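Why Does Felt Stick Together?

Hi, Dalal here! A girl called Syafiqah Hutapea wrote to me to ask why her woolly jumper came out of the wash small enough for her teddy. Great question, Syafiqah, and I'm sorry about the jumper.
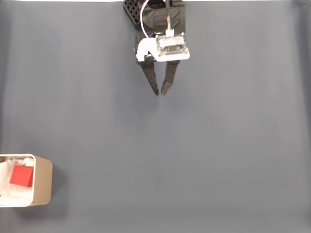
To work it out, we need to think about fabric. Most cloth is woven or knitted. Woven cloth has threads going over and under each other, like a basket, and knitted cloth is made of loops holding on to other loops. Pull a loose bit on an old scarf and you can undo a whole row (ask first, I got in big trouble for this when I was seven).

Felt is the odd one out. It has no threads and no loops at all! It's just a big tangle of wool hairs hanging on to each other.

So how do they hang on? If you looked at one wool hair under a strong microscope, you'd see it's covered in tiny scales, a bit like a pine cone or the tiles on a roof. Warm, soapy water makes the hairs slippery and lets the scales lift up a little. Then, when you rub and squash the wool, the hairs slide past each other and the scales catch. They can slide one way quite easily but they don't like sliding back. The more you rub, the tighter the tangle gets, and the whole piece shrinks.

And that's what went on inside Syafiqah's washing machine. Warm water, soap, lots of bumping around. Her jumper turned into felt!

Want to try it? You'll need a bit of fluffy wool that hasn't been spun, a bowl of warm water (no hotter than 40 degrees, and get a grown-up to check) and a squirt of dish soap. Roll the wool into a loose ball, dip it, and roll it very gently between your hands. For ages it feels like a soggy grey mouse. Keep going! After more than 400 rolls mine went firm and bouncy, and I rinsed it and left it on the windowsill until Sunday.

Cotton won't work, by the way. Its hairs are smooth, with no scales to catch. I tried it anyway and got a wet lump.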